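# Mugs, Shelf by Shelf

This is the fourth gallery page for the Clulton studio collection. The earlier pages cover plates, pitchers and the small lidded jars. The mugs took longer to sort than the rest, partly because they came from three different kilns and partly because the labels had been mixed up in storage.

The full list runs to 292 mugs. Most are everyday pieces, made to be used, and most have been used. The entries give the glaze, the clay where we know it, and anything a buyer or a borrower might want to know before asking to handle one. Stock numbers are the ones painted on the shelf tags, so they skip in places.

**Shelf 1 -- plain glazes**

The plain glazes are the ones people ask for most. They went out under the Pladska name and were sold singly or in sets of four. The shape stayed much the same over the years, but the colors changed from batch to batch, and two mugs from the same box will not always match. 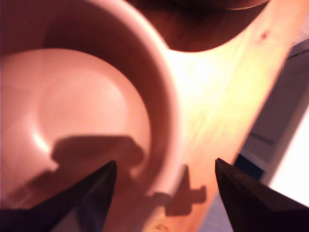
No. 953, Pladska, pink glaze. Rims on this shelf vary a good deal, and buyers tend to care about them more than they care about handles. A thin rim chips in the sink. This one is thick and rounded, and it looks lighter along the outer edge than the wall inside does. The floor is smooth and dips a little, with a faint ring where it meets the wall. Check that ring when washing any mug of this shape -- tea stains settle there first. A soft sponge is enough. Please don't use steel wool on the gloss glazes.

The pink was mixed in small amounts and dropped from the Pladska list after two seasons. The same glaze went on a run of cereal bowls, now on the bowls page.

**Shelf 2 -- Jorura ware**

Jorura mugs are taller and narrower, with a small foot. They hold less than they seem to. The handles were pulled by hand and some are tight for a large hand. All of them stack, but only two high.

Nos. 1240 to 1263 were bought as one lot. The last of these has a hairline crack under the handle and is for display only.

**Shelf 3 -- Fallahi seconds**

The Fallahi seconds were sold cheaply at the gate, with pinholes in the glaze or a slight lean. They are sound otherwise. We have 15 left in brown and a few in gray. The gray ones are heavier than they should be and are slow to warm up, so rinse them with hot water before pouring coffee.

**Notes on handling**

Mugs can be seen on request. Lift them by the body, with the other hand under the base, and set them down on the felt mats. Tags stay with the mug. If a tag comes loose, leave it inside and tell whoever is at the desk.

Shelf 4 (lidded mugs and the two-handled ones) will be added once the lids have been matched.

Page updated 2023-03-24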